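Claltton Sorting Board, pale finish

Print this page | E-mail this page

Item 284
Updated 5/8/20

The Claltton board is a flat wooden work surface for sorting, matching and stacking small blocks. It is sold by Farquharson as a plain board or as a set with the Fumetti block assortment. The set is the one most customers order, and it is the one kept in stock all year. The plain board is made up in October and usually lasts until spring.

Construction

The board is built from planks joined edge to edge. The joints run the long way and are sanded flush, so a block will slide over them without catching. The seams stay visible under the finish and are not a defect. The edges are slightly beveled on all sides and come out a shade lighter than the face.

Grain varies from one board to the next. Most show a faint wavy figure. We do not match boards for grain, and we cannot take returns on that basis.

The finish is clear and water based. It will take a damp cloth but should not be left to soak. Do not use furniture polish — it makes the surface slick and the lighter blocks will not stay where they are put.

Blocks

The Fumetti blocks are colored plastic and small enough to pick up between finger and thumb. Shapes include stars, hearts, cubes, cylinders and a five-sided block with a peaked top like a house. Each shape may be ordered in more than one color. The faces carry a fine texture left over from the way they are made, and this gives a little grip when the blocks are stacked. The texture does not wear off with normal handling.

Blocks are a choking hazard for children under 3. They are not meant for the dishwasher. Wash by hand in warm water and let them dry before putting them back in the bag.

Replacement blocks are sold singly under part number 103. State shape and color on the order. If a color is out of stock we will write before sending a substitute.

Setting up

The board has no feet and can be laid on any flat surface. On a smooth table it may creep if leaned on. A Gruvetti non-slip mat under the near edge cures this, and the mat can be trimmed with scissors. On pegboard the board sits flat without a mat, as long as no hooks or pegs are left in the holes underneath.

The board holds up to 33 pounds spread evenly. It is not a cutting board and the finish is not rated for food.

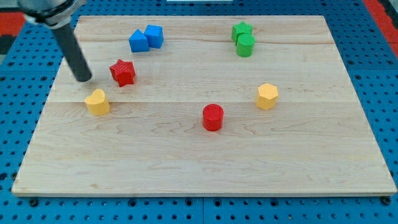 Department: Boards, Blocks and Table Work

The blue cube and the blue house block stand side by side, with the red star below them and to the right. Green is stocked in both the star and the cylinder, and yellow in the heart.

Boards ship flat in a cardboard sleeve with corner guards. Check the corners before signing for the parcel. A dented corner can be sanded and touched up with the same clear finish, and we will send a small bottle at no charge if you ask within the month.

Schools and clubs ordering several sets should write to Magdalini Sotiropoulos in this department for a delivery date. Please include the street address, since the carrier does not deliver to a post office box.

Related items

Fumetti blocks, single (part 103)
Fumetti block bag, drawstring
Gruvetti non-slip mat
Claltton board, plain
Clear finish, small bottle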